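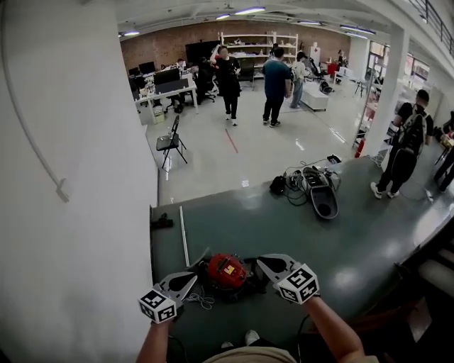
1. Purpose of this report

This report covers the second period of the Clukow workspace grant. The grant pays for the refit of the shared open floor and for the upper counter that overlooks it. The report sets out work completed, work outstanding, spending to date and the items on which we need a decision. It was prepared by Tariq Swati for the Lukach fund, July 2020.

2. Work completed

2.1 Floor. The old covering was taken up and the slab was ground, sealed and polished. The contractor, Vorkisel, treated an area of 396 square meters in a single visit. Two patches near the rear wall were ground again after the first inspection and have since been accepted. The floor is gray throughout and has kept its finish under normal foot traffic.

2.2 Floor marking. Red tape lines have been laid on the lower level. Tape was chosen over paint for this period so that the layout can be changed without grinding. It will need replacing where chairs are dragged across it. We have asked users to lift the folding chairs when moving them.

2.3 Desk area. White desks have been placed in a row at the rear left, with a large black screen behind them. The monitors are in place on the desks and people are working there. Cable trays under the desks were in the original scope but have been delayed (see 3.2).

2.4 Upper counter. The dark countertop above the open floor is fitted and in daily use for small bench work. It was specified as a standing surface, and the height of 1 meter set in the drawings was kept. The edge on the floor side was checked for level at both ends.

3. Work outstanding

3.1 Counter storage. This is the main open item. The counter is being used as a work surface and as a place to leave things. Loose cable is the largest part of the problem: a coil of thin white cable lies in the working area, and a tangle of black cables and small devices has collected toward the far edge next to a black oval tub. A small black pouch and a long white rod are also out on the surface. None of these has an assigned place at present.

The proposal is as follows:
– Sort the black cables by connector, tie each one, and label both ends.
– Keep the tub for tied cables only, and stand it flat against the wall side.
– Fit two wall clips for rods and other long items.
– Leave the far edge clear. Objects near it could fall to the lower level, where people walk and sit.

The last point should be treated as a safety matter and should not wait for the rest. A low raised lip along the far edge was priced by Fu and is listed under section 5.

3.2 Cable trays. The supplier shipped the wrong length. Replacement parts are expected in September. Until then the cables at the desk row stay where they are.

3.3 Wall cable. A thin gray cable runs diagonally down the white wall beside the counter to a small white bracket. It should be rerun in a straight vertical line inside a cover strip. The work is minor and can be done on the same visit as the trays.

4. Use of the room

The open floor is shared by several groups. Standing work, bench work and desk work go on at the same time, and people cross the floor between them. The present layout allows this, but bags are carried through the middle of the room for lack of hooks near the entrance. We suggest adding a rail of 9 hooks in the next period. Noise has been raised twice at user meetings. No measurement has been made, and we do not propose any acoustic work under this grant.

5. Spending

The floor, the marking and the desk area were completed within the approved amounts. The following items are not yet committed:
– Raised lip for the upper counter, supplied and fitted: $369
– Hook rail and fixings: to be quoted
– Cover strip for the wall cable: to be charged to the existing electrical line

6. Decisions requested

6.1 Approval of the raised lip at the price given above. The quote is held for 4 weeks.

6.2 Agreement to move the cable trays into the next reporting period with no change in cost.

6.3 Confirmation that the hook rail may be funded from the furniture line.

The sorting and labeling of the counter cables needs no funding and will go ahead before the next report.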